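Brown kraft table paper and blue masking tape: six months of use
Reviewed March 22, 2019

I bought the Natasley table roll in November, together with two reels of blue masking tape from Trullero. The idea was to cover a worktop, mark it out in squares and stop having to scrub it every evening. The paper was sold by Vemgate as a heavy brown kraft and the roll is 660 mm wide, so a normal table needs more than one length laid side by side. The headline says six months because that is what the shop asks for on its review form – it has been rather less.

Laying it is easy enough if you start with a clean, dry top. Cut each length a hand's width too long, fold the extra under the edge and tape it there. I ran the first strip of tape down the middle, then worked outwards with the other uprights, then put the cross strips over the top. Mark the spacing in pencil at both ends before you start. My squares are near enough square, which is all I need for setting things out in the same place each time.

The paper takes weight well. Cups, mugs and small cartons stand on it without trouble and it does not slide if the edges are taped down. It also deadens the noise when something is put down hard. Where it falls short is at the tape lines. The tape holds the paper tightly and the paper between wants to move, so it wrinkles and then tears next to the strip. Once a tear starts it follows the tape. The seams between lengths are the worst for this.
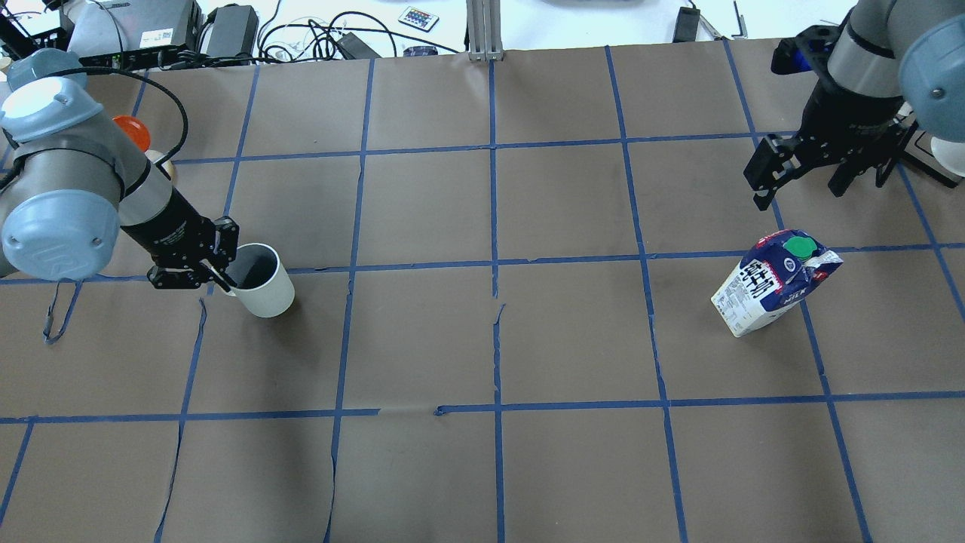
Mine lasted longer once I stopped pulling the tape tight as it went down, one buyer replied under my first short notes, and the same buyer now changes a single square at a time by cutting along the inside of the tape. I have tried this since. It works, though the patch shows, and you need a sharp blade and a light hand or you mark the table underneath.

Drips are another matter. Milk left for a minute soaks in and the paper cockles when it dries. Tea does the same and leaves a ring. If you wipe straight away the surface stays flat, but I would not buy this for a table where people eat every day. Radulović make a waxed version which costs more and which I have not used.

The tape is the better of the two products. The blue shows up clearly on brown, even in poor light, and it tears cleanly by hand. Ends that are not pressed down properly will curl, and a curled end catches on a sleeve and lifts the paper with it. I go over every end with the back of a spoon. It came off the varnished edge of my table without leaving any glue behind.

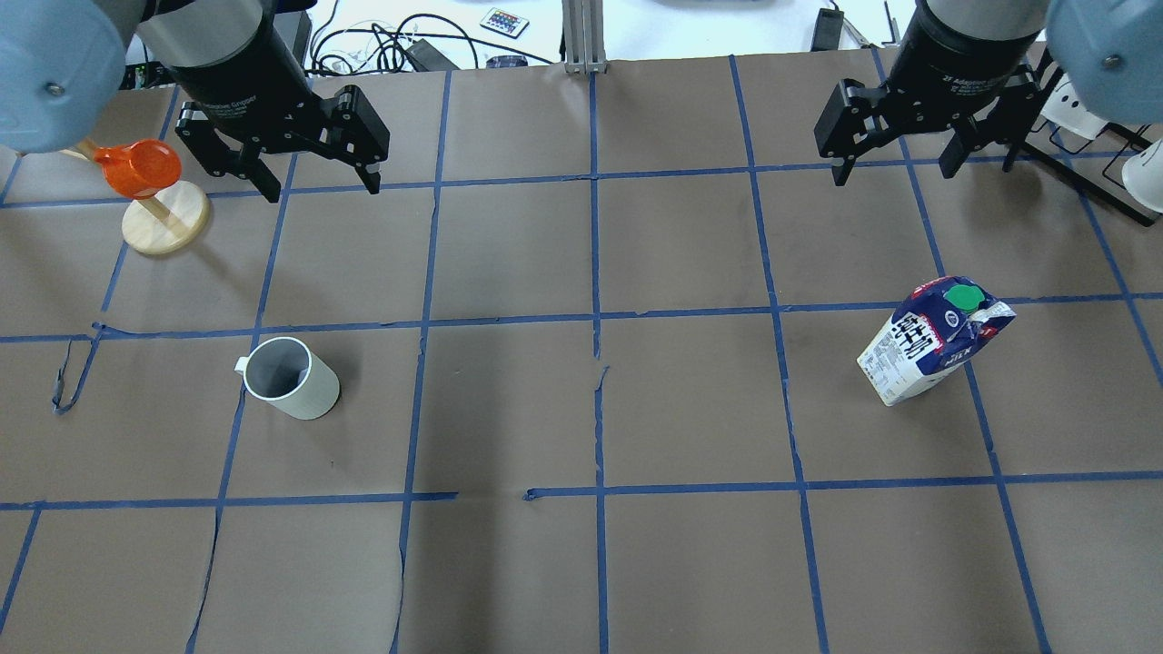 Can the tape be lifted and laid again if a line is wrong?
Only in the first minute or so. After that it brings the top layer of the paper up with it, and it is quicker to leave the strip where it is and lay the new one beside it.

On price, the roll and two reels came to 117 with delivery, in the shop's own points and not in money, as I had 1,000 saved up. I would pay for the tape again. The paper I would buy only in the heavier weight, and I would order a spare length for patching.

Delivery was quick and the roll arrived in a stiff tube with both ends capped. The reels were loose in the same box and one had a dented core, but it still unrolled properly.

Paper: three out of five. Tape: four out of five.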